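Neltala outdoor navigation project, thread for the March review. Posting in pieces between runs.
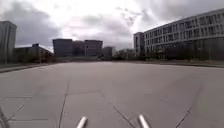 What does the robot have to do to pass the module? Drive a set course outdoors without manual input, stop at the end point and hand over a complete log.

Overcast all morning. Flat light suits the vision side, as hard shadows were giving us false edges in the last batch.

Joints and cracks in concrete are the current problem. The segmentation model labels a thin dark crack as a kerb if it runs for long enough. The planner then treats it as a wall and steers along it.

Ieva Lūse has rewritten the kerb check. It now wants a height step from the depth data as well as a line in the colour image. A line with no step is kept in the map but given zero cost.

Side effect: low kerbs are picked up later than before. We have dropped the top speed to compensate and will put it back once the depth filter is tuned.

Course length is 300 metres with two turns. The rules allow one restart. A restart costs points but doesn't void the run.

Localisation is wheel odometry plus the inertial unit, corrected by satellite fixes when the quality flag is good. Close to tall buildings the flag drops and we coast on odometry. Drift over that stretch is the number I care about most.

Drift on the first logged run today: 162 mm at the end point. Second run was worse, and the heading was already off at the start line. Calibration had been skipped. That one is on me.

Calibration is now the first item on the start sheet. The launch script refuses to arm without a fresh calibration file.

Tien-fu Tsang asked why we don't just raise the weight on the satellite fixes. We tried it. The position jumps sideways when the reflections are bad, and the controller chases the jump. Smoother to trust the wheels and take a small error.

The controller is still Bravo, from last term's group. Pure pursuit with a fixed look-ahead distance. It cuts the inside of the second turn every time. Shortening the look-ahead fixes the corner and makes the straights weave, so it needs to scale with speed.

Stendotier (our log viewer) now plots commanded and measured heading on one axis. The lag between them is plain to see – almost 300 ms under load. Part of that is the image node hogging the processor. It has been moved to its own core and I'll measure again after lunch.

Still open: speed-scaled look-ahead, depth filter, and a battery bracket that doesn't need two people to close.

If anyone from the Zindotness team is reading, we would like to compare kerb data. Ours is labelled by hand and the format notes are in the repository. Next post when the afternoon logs are off the robot.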